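Hospitality supplier (motorsport)

I've been keeping this entry going since May, so forgive me if it sounds more like me talking than a proper encyclopedia. A hospitality supplier, in motorsport, is a company that feeds and seats the guests of a racing series, usually in return for a fee, some free advertising, or a bit of both. It's a different thing from a title sponsor, whose name goes on the event itself, and people mix the two up all the time!

The case I know best is the Hergate Touring Cup, which signed Zustach as its catering supplier on a deal of up to 3 years. Zustach got its name on the paddock tents and the right to call itself an official supplier. The series got meals at all 19 race weekends without having to hire a new kitchen in every town - a real headache before that, from what I've read.
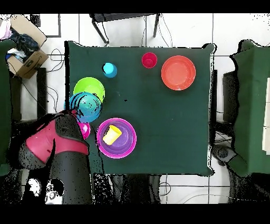
Colorful plastic plates, bowls and cups on a dark green tablecloth.

Deals like this come in two basic shapes. In a cash deal the supplier pays for the badge and then sells its food to the teams at normal prices. In a value-in-kind deal (you'll see it shortened to VIK) hardly any money moves, and the supplier pays with goods and staff. Most of the smaller series I follow lean toward the second kind, and I can see why, though it makes the accounts hard to read from the outside.

Exclusivity is where the arguments start. Zustach had the paddock to itself, but the public stands at the Chuensuk circuit were already promised to Haltar, a snack company with its own contract with the track. So you had two food suppliers at one race, each with the word "official" on its signs, and a fence between them. The usual fix is a clause that splits the venue into zones - paddock, grandstand, campground - and I think it works pretty well when somebody writes it early enough.

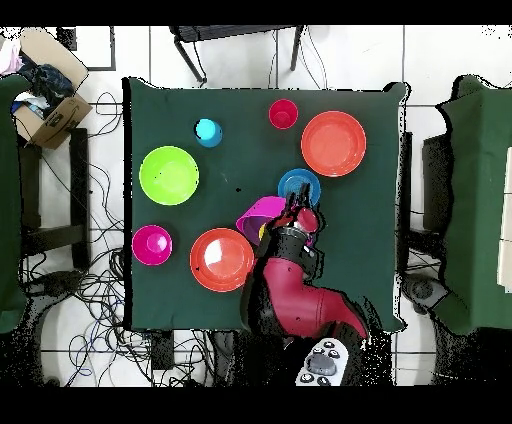
Oduya wrote in to say that the zone clause only helps if the circuit signs it too, and that a series can't give away space it merely rents for the weekend. Fair point, and I've changed the wording in the section on contracts to match.

Last updated 16/12/2021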